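修订日期：2019-10-11。本章适用于 Gestness 双臂工作台的装袋套件，基本安装（第 3 章）完成后再开始。

## 5 装袋任务的设置与首次运行

装袋任务由两条手臂配合完成：一条手臂撑开袋口，另一条手臂取物入袋。两臂的分工在任务文件里设定，出厂设置为右臂撑袋、左臂取物。左右以操作者面对工作台前沿导轨的方向为准。

### 5.1 开始之前

请确认：

- 两条手臂的底座已固定在同一根导轨上，底座螺钉按第 3 章的要求拧紧；
- 急停按钮已接好，并放在操作者伸手可及的地方；
- 台面上没有工具、螺钉和剪下的扎带头；
- 控制软件 Trameo 已登录，状态栏显示两臂均为“就绪”。

**注意：** 手臂通电后即使静止也可能随时动作。布置物品前先按下急停，布置完、手离开围挡以后再松开。

### 5.2 检查夹爪和腕部相机

1. 按下急停，关闭手臂电源。
2. 用手轻推夹爪的一侧手指，使其沿滑轨走完全程。两侧手指应同步移动，中途没有卡滞。
3. 查看齿条与齿轮的啮合处。如有薄膜碎片或线头，用镊子取出，不要用压缩空气吹。
4. 检查腕部相机的插头是否插到底，再把线缆理顺，留出手腕转动所需的余量。
5. 用干布擦拭镜头。
6. 恢复供电，在“设备”页面打开两路腕部画面，各看几秒，确认画面没有停顿或花屏。 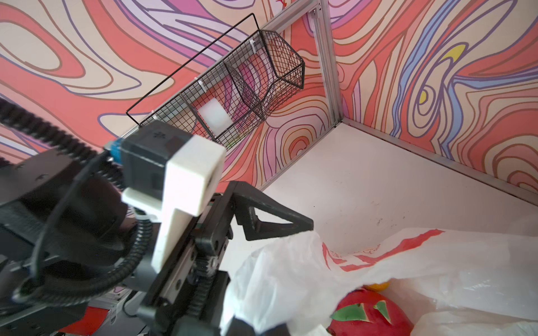

夹爪合拢力的出厂值为 300，软件里的可调范围是 0 到 1,000，这一数值没有单位，只用于比较大小。抓取薄塑料袋时从出厂值开始试；袋子滑脱时每次加一小格，试抓几次再决定要不要继续加。布袋较厚，手指不容易捏住袋口的单层，可以先用手把袋口翻开。

**小心：** 合拢力调高后，手指夹到皮肤会造成伤害。调试时不要把手指伸进夹爪之间试力。

### 5.3 布置台面

1. 把待装的物品放进浅筐，浅筐放在台面中部靠后的位置，两条手臂都应能够到。
2. 购物袋放在浅筐附近，袋口朝上或朝向撑袋的手臂，提手不要压在袋子下面。
3. 不参与本次任务的袋子和货架靠后、靠边放，避开手臂的行程。
4. 挂在围挡框架上的网篮用扎带固定，扎带头剪平。网篮里只放小件，不能高出篮沿太多。
5. 松开急停，在“示教”页面让两臂依次走到各自的最远点，观察线缆有没有挂住网篮或货架。如有，先挪物品，再考虑改路径。

练习时建议使用仿真蔬果。套件清单中物品编号 289 为一组仿真蔬果，遗失可以单独补购，向当地经销商（本地区为 Ó Conaill）提供编号即可。用真的蔬果也能运行，只是要留意汁水，台面和导轨都不防水。
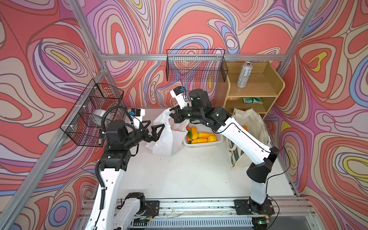 *摄影：Donal Moynihan*

### 5.4 录入起始姿态

起始姿态是每次任务开始和结束时手臂停留的位置。录入时两人操作比较方便，一人扶手臂，一人看软件。

1. 在“示教”页面选择“拖动模式”。此时手臂会变软，请先托住前臂再点“确认”。
2. 把撑袋的手臂拖到袋口上方，手指张开。
3. 点“记录 A”。
4. 把取物的手臂拖到浅筐上方，高度以不碰到筐里最高的物品为准。
5. 点“记录 B”。
6. 退出拖动模式，等待状态栏恢复为“就绪”。
7. 点“回到起始姿态”，看两臂是否停在刚才录入的位置。如果位置偏差用肉眼就能看出，请重做第 1 步到第 6 步，或按第 4 章重新校准关节零点。

**注意：** 两臂的工作区在台面中央重叠。软件会检查两臂之间的距离，但不会检查手臂与浅筐、货架或袋子之间的距离。

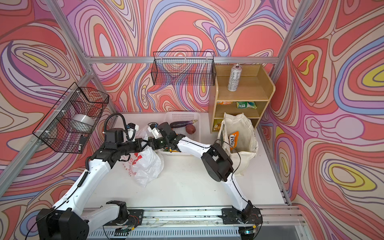
如果两个起始姿态离得太近，软件会弹出“间距不足”并拒绝保存。把 B 点往后或往上移一点，重新记录。不要在“高级”页面里关闭间距检查，关闭后造成的夹爪损坏不在保修范围内。

### 5.5 首次运行

1. 在“任务”列表中选择“装袋（单袋）”。
2. 速度设为“慢”。首次运行时，“中”和“快”两档是灰色的，完成一次完整流程后才能选择。
3. 点“预演”。软件用屏幕上的模型走一遍，真实手臂不动。
4. 预演没有报错，点“运行”。操作者站在围挡外，手放在急停旁边。
5. 撑袋的手臂捏住袋口后，程序会停下来等待确认。看清袋口已经打开，再点“继续”。
6. 第一件物品入袋后再次暂停，确认物品没有挂在袋沿上，点“继续”。后面的物品不再逐件暂停。
7. 流程结束，两臂回到起始姿态，状态栏显示“完成”。

中途需要停下时，优先点“暂停”，手臂会在当前位置保持不动，夹爪不松开。按急停后夹爪的保持力会消失，袋子和物品可能掉落。

**小心：** 袋子套在夹爪上取不下来时，不要硬拉。先按暂停，在“设备”页面点“张开夹爪”，再按下急停，然后用手取下。

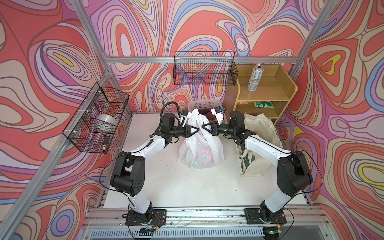

### 5.6 常见情况

| 情况 | 处理 |
|---|---|
| 袋口捏住了两层 | 换用较硬的袋子，或把袋口预先翻开；必要时重录 A 点 |
| 物品碰到袋沿后弹开 | 把 B 点到袋口之间的过渡高度提高一格 |
| 腕部画面变黑 | 断电，重插相机插头；仍不恢复时更换相机线 |
| 报警“电机过温” | 停机，等状态栏的红字消失后再运行 |
| 运行中两臂同时停住 | 查看日志，多为间距检查触发，重新预演后调整姿态 |

### 5.7 保养

每天收工时清扫导轨顶面和台面，碎屑多的地方用小刷子。夹爪滑轨每运行 4,000 次开合加一次油，次数显示在“设备”页面底部，加油后手动清零。润滑脂使用套件内附带的 Drutent 小管，用量以滑轨表面薄薄一层为限，齿条上不要涂。

扎带每年一月统一更换，有裂纹的随时换。手指磨损后成对更换，换完以后从 5.2 节第 2 步重新检查，并重录两个起始姿态。

多袋任务的设置见第 6 章。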